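Two evenings with Flokutska
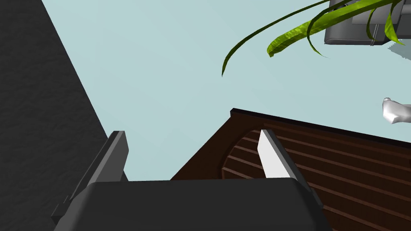
Dark gray on the left, pale on the right.

I picked up Flokutska in July after Neema Kashindye mentioned it on her blog. It's a puzzle game for phones with 50 levels, and you slide cargo between docks before the tide timer runs out. The first dozen levels are easy. Birnik Harbor is where it gets hard, and I was stuck on the second dock there for most of an evening.

The controls are fine on a tablet and cramped on a phone. Sound is forgettable, so I played with it off. You get two hints per level, and they don't refill if you restart.

I still have the Wurnau levels to do. If the update adds an undo button I'll post again.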